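Visitor Questions: Open Day at the Kallholm Robotics Hall

The Kallholm hall opens to the public each January. The answers that follow cover the questions most often received by the visitor desk. Groups with needs not covered on this page should write to the desk before booking.

What will visitors see?

The main demonstration is household laundry handling. A robot arm transfers clothing between a basket and a front-loading washing machine, using a two-finger gripper. Other stations show shelf restocking and cable sorting. Each station runs on its own schedule, which is posted at the entrance.

How long does a visit last?

A standard visit takes 35 minutes at the laundry station, followed by free time in the hall. Visitors may stay until closing at 4 p.m.

How many people are admitted to each session?

Sessions are limited to 7 visitors. School classes are divided into smaller groups and rotate between stations – teachers are asked to prepare the group lists in advance.

Does the robot work on its own?

Part of each session is run under the direct control of an operator, and part is run by the software developed under the Tamis project. Staff announce the change from one to the other. Both modes use the same arm, the same gripper and the same clothing.

Why was laundry chosen?

Clothing has no fixed shape. A shirt that has been lifted once will lie differently the next time, and dark garments are difficult to tell apart when they lie together.

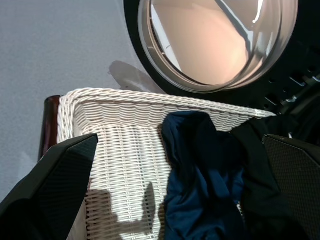

For this reason the station uses ordinary garments in mixed colors and fabrics, and they are not folded or arranged before a session. Visitors should expect missed grasps and dropped items. These are a normal part of the work and the session continues through them.

May visitors bring their own clothing for the robot to handle?

No. Only garments supplied by the hall may be used. Items with metal fasteners or loose cords are excluded from the station.

Is the demonstration safe for children?

Children aged 5 and over are welcome when accompanied by an adult. All visitors must remain behind the yellow floor line while the arm is powered. The operator will stop the arm if anyone crosses it.

Are recordings made during the open day?

Yes. The arm carries a small camera near the gripper, and its recordings are kept for the Tamis project. The hall's collection now holds 3000 laundry sessions. Visitors who do not wish to be recorded should tell staff on arrival – a viewing area outside the camera's range is available.

Who supports the program?

The open day is organized by Kallholm together with Dekitz, which maintains the arms, and the Yang Foundation, which covers the cost of school transportation.

Is there a charge?

Admission is free. Booking is required for the laundry station only.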